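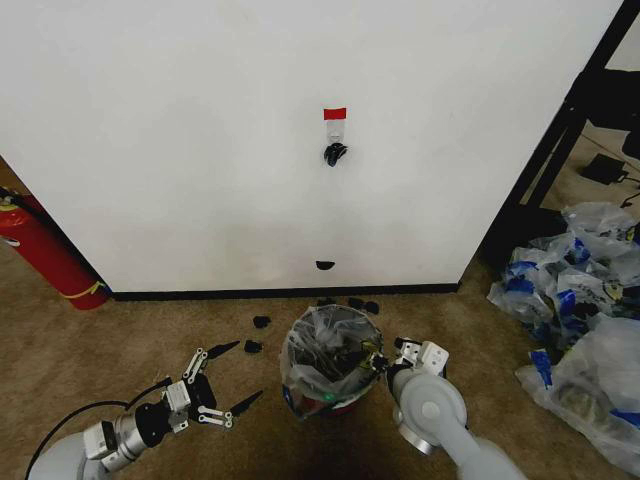

14 June 2021

I started on the back office after lunch and got less done than I planned. The job was supposed to be the carpet and the wall panel. I ended up spending most of the time on the trash.

The carpet first. It came with the room, a beige-brown that hides coffee very well and hides small black plastic not at all. We've been sorting cable clips and snap-on ends in there since March, when the Pindley order came in, and bits get away. They break off, or they get tossed at the bin and miss. I do it too. You sit in the chair, you have a broken piece in your hand, the bin is over by the wall, and you don't get up.

There were five pieces on the floor near the bin when I came in. Two were together behind it on the right, close to the baseboard, where the vacuum head doesn't reach unless you move the bin. I picked them all up by hand. I've learned not to vacuum hard plastic. In the spring one went up the hose and wedged itself sideways at the bend, and I had to straighten a coat hanger to get it out. The vacuum is an Iken, the cheap upright one, and the hose isn't meant to come off. It comes off now.

The bin is a small round one with a reddish bottom half. I use clear bags in it and fold the rim down over the top. I went back and forth on clear versus black for a while. Black looks neater, but with clear I can see what's in there before I tie it up, and I have twice rescued a good part that somebody threw out by mistake. I bought a box of 200 of the clear ones, and at the rate we use them it should last until I'm sick of looking at it.

The one thing I'd change is the size. It fills up fast, and when it's full the next piece thrown at it bounces off the pile and goes behind. A taller bin would fix that, but it would also get kicked, given where the chair goes. For now I'm emptying it every day at closing. We'll see if that lasts.

Then the wall. The big white panel went up to cover the old paint, and it was a good decision, but white shows everything. It has light scuffs all over and a gray smudge across the lower middle that I've been meaning to deal with for weeks. I tried these things, in this order:

- Damp cloth with dish soap. Took off a little dust and left the smudge.
- White eraser on a hidden corner, then on the smudge. Some improvement at the edges.
- Melamine sponge, very light pressure. Best of the lot, but it left a duller patch, so I stopped after a few inches.

I'll do the rest when the light is better and I can see what I'm doing to the finish. If anyone has a method for this kind of smooth panel that doesn't take the shine down, leave a comment. Please don't say toothpaste. I tried toothpaste on a door once and the whole hallway smelled like mint.

Higher up there's the strip of red tape, with a little clear plastic piece under it and a bunch of black ends hanging below that. I left it alone. Cuiping Cui put that up so we'd have a sample to compare against when a new batch comes in, and she was right that it saves walking to the shelf. I would have used a proper hook. She pointed out that the hook I bought for the purpose is still in its package in my desk drawer, so the tape stays.

There is also a black bit shaped like a half-moon stuck low on the panel. I noticed it when I was working on the smudge and left that too. I want to ask first. The last time I cleaned something off a wall in here it turned out to be a marker for where a shelf bracket was going, and I heard about it.

The fire extinguisher is where it should be, to the left of the panel. I did move a carton that had crept up against the front of it. The carton was from Cekthorpe, 396 sleeves of something we don't need yet, and it had been on its way to the storeroom since it arrived. It's in the storeroom now. I'd like the space by the extinguisher to stay clear, so if you work here and you're reading this, please put boxes on the other side of the door.

The baseboard was the easy part. It's black, so it shows dust the way the panel shows dirt, but a dry paintbrush takes it off in one pass. I use an old two-inch brush and go left to right with the vacuum following on low. That took 15 minutes, and most of that was moving furniture. I'd recommend the brush over a cloth -- a cloth just pushes the lint down into the edge of the carpet and then you have to pick it out.

Still to do in that room:

- The rest of the smudge
- Ask about the half-moon piece
- Find out whether the Jiang samples can go back in their own box
- Hang the hook, or give the hook away

I also want to try a shallow tray on the work table for broken pieces, so people can drop them there and empty the tray once at the end. We had one before and it filled up with pens. I'm thinking of a lid with a slot cut in it, just big enough for the ends and too small for a pen. I have an old food container at home that might do. I'll bring it in and cut it tomorrow if I can find the good knife.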